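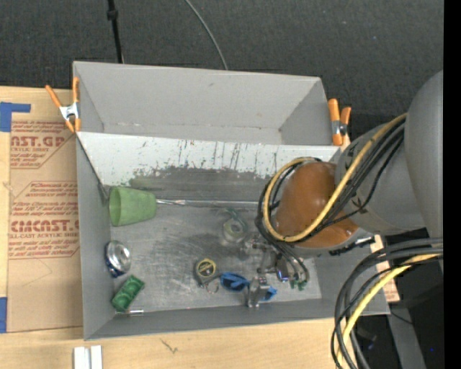 Preparing a shared storage container for reissue begins with an inspection of its interior surfaces. Staff and tenants of the Amoah Community Storage Service are asked to follow the procedure on this page whenever a bin, tray or tote is returned to the equipment desk. Damage to a coated surface is easiest to find where the surface slopes, and a divided gray bin with a worn pale panel between its two sections shows the kind of wear to record: dark vertical scratches, chips, and a ragged band where the coating is gone and gray metal is exposed. Wear of this kind should be entered on the return form as "coating loss, interior," followed by the location.

Before you start

You will need the following:
Mild dish soap and warm water
Two soft cloths, one for washing and one for drying
A nylon brush (wire brushes are not permitted)
A flashlight
Masking tape and a pencil
The return form, available at the equipment desk

Work on a stable table at waist height. Cleaning should be carried out in the wash area on the ground floor. Bins of the Adelico pattern are heavier than they look and should be carried by two people.

Step 1. Empty the container

Remove all contents and place them in a lost property tray. Write the container number on a strip of masking tape and attach it to the tray. Items left in a container are held for 130 days, after which they may be disposed of under section 2 of the tenant agreement. Food, liquids and batteries are not held. Batteries must be taken to the red cabinet beside the freight elevator.

Step 2. Remove loose dirt

Tip the container onto its short side and brush loose material toward the open top. Begin at the corners. Grit left in the corners will scratch the floor of the container during washing, and most of the fine scratching reported in last January's survey was put down to this cause.

Step 3. Wash

Apply soapy water with the first cloth, beginning with the walls and finishing with the floor. Do not use bleach, scouring powder or solvent cleaners on any coated surface. If a mark does not lift after two passes, leave it and note it on the form. Rinse with clean water and dry immediately with the second cloth. Containers must not be stacked until they are fully dry.

Step 4. Inspect under a low light

Hold the flashlight almost flat against each surface and move it slowly from one end to the other. Scratches that cannot be seen under the ceiling lights will cast a shadow. Run a gloved fingertip along any line you find. If the fingertip does not catch, the mark is cosmetic and no action is required. If it catches, mark the place with masking tape.

Pay particular attention to the seams. A lifted seam will hold water and cannot be repaired on site.

Step 5. Assign a grade

Grade A. Clean, with no marks that catch a fingertip. Return to the general shelf.

Grade B. Surface scratches or small chips, each shorter than a pencil eraser is wide. Return to the general shelf with a yellow tag.

Grade C. Exposed metal, discoloration that will not wash off, or chips larger than those allowed under Grade B. Send for recoating.

Grade D. Cracks, lifted seams, or bent walls that prevent stacking. Withdraw from service.

Where a container falls between two grades, assign the lower one. Discoloration close to exposed metal should always be treated as Grade C, even if the area is small.

Step 6. Touch up small chips

Chips on Grade B containers may be touched up with Bivix coating compound. Clean the chip again, dry it, and apply a thin layer with the brush supplied in the cap. Leave the container open overnight. A second layer may be applied the next day if the metal can still be seen. Do not attempt to build up a thick layer in one application — it will stay soft underneath and peel away with the first heavy load.

The compound must not be used on the inside of any container intended for food storage.

Step 7. Complete the form

Enter the container number, the grade, the date and your initials. For Grade C and Grade D containers, include a short description of the damage and its position. Place the form in the wall pocket in Room 605. Forms are collected each weekday morning.

Recoating

Grade C containers are recoated in batches. The next batch closes on 29th June, and containers received after that date will be held for the following one. Requests for early return should be made in writing to Hendrik Matlala, equipment manager. The service keeps roughly 4000 containers in circulation, and a replacement can usually be issued the same day.

Tenants are not charged for ordinary wear. A charge may apply where a container has been drilled, painted, or used to hold solvents.

Questions and training

A short practical session on grading is offered to new tenants by Aminu Adeyemi at the equipment desk. Attendance is required before a tenant may assign grades without supervision. Tenants who have not attended may still complete Steps 1 through 3 and leave the container, with its form, on the inspection shelf.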